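Chapter 10
Counting the Savings: What Outsourcing Contracts Claim

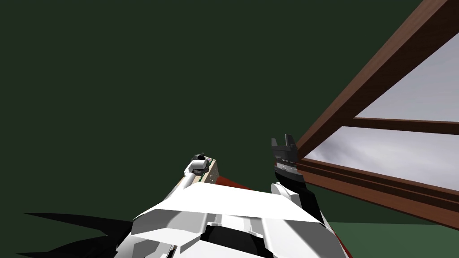 When a company hands its computer support to an outside firm, the announcement nearly always carries a number. The number is a percentage, it is large, and it is printed before any work has been done. Students should learn to distrust it early.

Take the deal between Grilham, a regional furniture chain, and the services firm Fiteck. The press release promised a 20 percent cut in yearly costs. Compared with what? The contract ran to 339 pages, and the starting figure sat in an appendix that left out the wages of staff kept on to manage the supplier. Add those wages back and much of the saving goes away.

Anozie, a rival bidder, offered a smaller cut and lost. Its bid did include those wages — a point the trade press skipped.

In this chapter we read 2 contracts side by side, the Grilham agreement and a later one signed by Gukmont, a parcel carrier. For each we ask who set the baseline, who measures the result, and what the customer pays to leave early. Keep a pencil handy. Several of the totals do not add up as printed.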